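Travel Help > Trains and Rail Passes > Seat reservations

Missed connection on a two-part night train booking, who rebooks the second leg?

Posted 18 June 2018

I have a rail trip booked for later this summer and I am trying to sort out one weak spot in it before we leave. There are two of us. We take a regional train from Plovano down to Brultholm, then the night train from Brultholm on to the coast. The change at Brultholm is 14 minutes on paper. I bought both parts through the Hurkix site in April, in one basket, and paid once. What I got back was two PDF tickets with two different booking codes.

What I want to know is whether this counts as one journey or two. If the regional train is late and the night train leaves without us, does someone have to put us on the next one, or do we lose the sleeper fare? The sleeper was the expensive part. I wrote to Hurkix twice and both times got a reply telling me to check the conditions of carriage of the operator, which I had already read and did not understand.

We are traveling with one backpack each, so we can move fast on the platform. I have not been to Brultholm station before and do not know how far apart the platforms are.

Also, is there anything to be said for taking the earlier regional train and waiting at Brultholm? It would mean a wait of almost three hours in the evening, and I don't know if anything is open there. 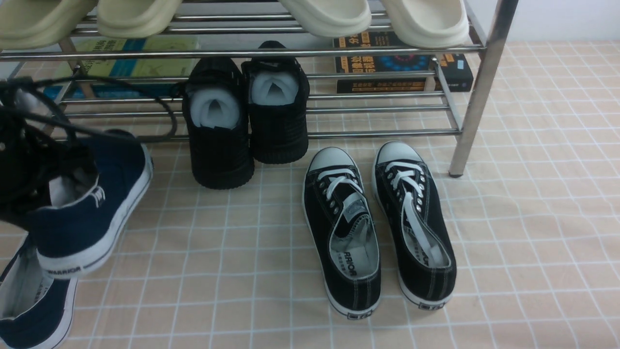 Leena Vainio

Short version: two booking codes usually means two contracts, whatever the basket looked like. But check the PDFs before you give up on it. On the second page, under the fare table, there is a block of small print. If it says "through ticket" or lists both trains under one journey number, you are covered for the connection even with two codes. If each PDF lists only its own train and says nothing about the other, you are on your own for the gap between them.

I have done the Plovano to Brultholm part several times. The regional train is late often enough that I would not trust 14 minutes with a sleeper behind it. It waits at a passing loop on the single-track part for anything coming the other way, and if the other train is late, so are you. The evening trains seem to be worse than the morning ones.

The platforms at Brultholm are the easy part. Regional trains come in on the side nearest the main building and the night train goes from the island platform. There is one underpass with stairs and a ramp. With a backpack it is three minutes at a walk. The night train is long, though, and the sleeping cars can be at either end. Look at the diagram on the platform before you start walking, because the cars are numbered in the reverse order on some nights.

If you do miss it, do this in order:

Go to the ticket office while it is still open and ask for a written note of the delay. They have a form for it. The conductor on the regional train can also stamp your ticket, and I would ask for that on board, before you arrive, as soon as it is clear you will be late.

Do not buy a new ticket yourself until you have asked. Once you have bought one it is much harder to get the first one looked at.

Keep the unused sleeper ticket. Don't cancel it in the Hurkix app after departure time. A canceled ticket shows as your choice and not as a missed connection.

On the earlier train, yes, take it. I would do that every time with a sleeper. The waiting room is heated in winter and has seats all year. The station cafe, De Smet, stays open until the night train has left, or it did when I was last there. They do soup, rolls and a hot dish that changes. There are luggage lockers by the underpass if you want to walk into town, and they take coins only.
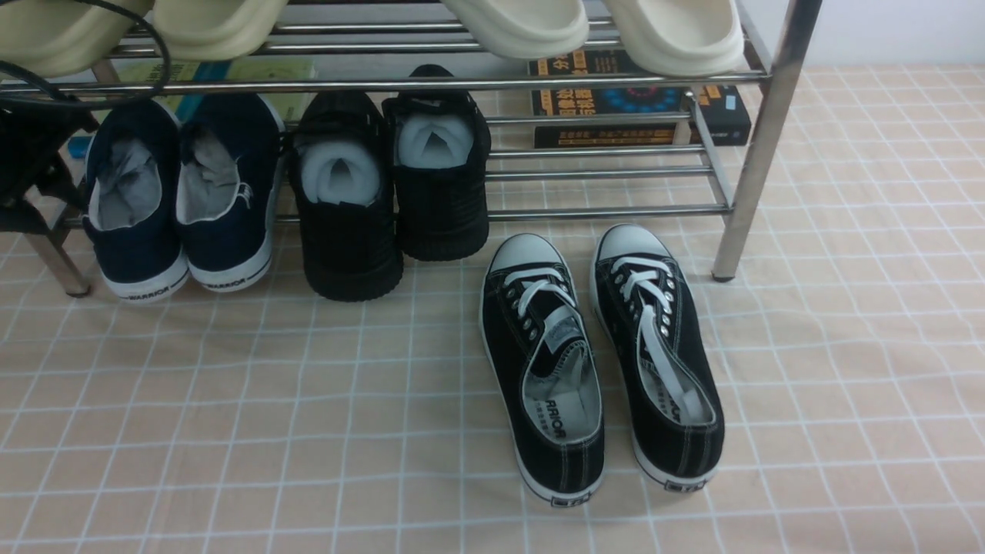 The town is ten minutes away on foot, down the street opposite the main door. There is a square with a couple of places to eat and a small supermarket on the near side of it. Get your breakfast things there, as the night train only hands out coffee and a packaged roll, and the roll goes to sleeper passengers only. If you have reclining seats for any part of it, bring everything you need, including water.

One more thing about changing to the earlier train. Look at the fare type on the regional ticket. If it is the flexible one you can simply get on any regional train that day. If it is the saver one it is tied to the train printed on it, and you would need to pay the difference or buy a new one. A regional single on that line is cheap next to the sleeper, so even in the worst case I would pay it.

Roos Verstraete

I agree about the earlier train but I don't agree that two codes means two contracts. We had two codes on the same route and when we missed the night train they put us on the next one free. We didn't have a note or a stamp or anything. The man at the desk looked at the tickets and typed for a while and printed new ones. So it may depend who you get.

We did have to find a room for the night and pay for it, and we never got that back. I filled in the claim and heard nothing. My travel insurance would have paid up to 1,000 for a missed departure, but they wanted proof of the delay in writing, and as I said we didn't have any. So do get the note. Leena is right about that.

Bring shoes you can slip on and off easily for the night train. The toilet is at the end of the corridor and you don't want to be doing laces at two in the morning. 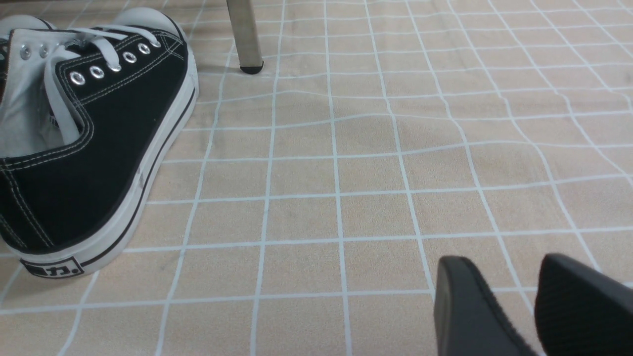

Canvas sneaker with a white rubber sole

Also the ladder to the upper bunk is narrow and steep, so sort out who is sleeping up there before you get in. Bags go under the lower bunk or on the shelf over the door. Our two only just fit.

Yamila Espinoza

You can ask Hurkix to link the two bookings. It has to be done by phone and not by email. They add a remark to both codes saying that it is one journey, and the night train staff can see it on their list. I did it last year and it took one call. It doesn't make the train wait for you, but it does settle the argument at the desk afterward. Have both booking codes and the card you paid with in front of you when you call.

I don't know if they will do it for saver fares. Mine were both flexible.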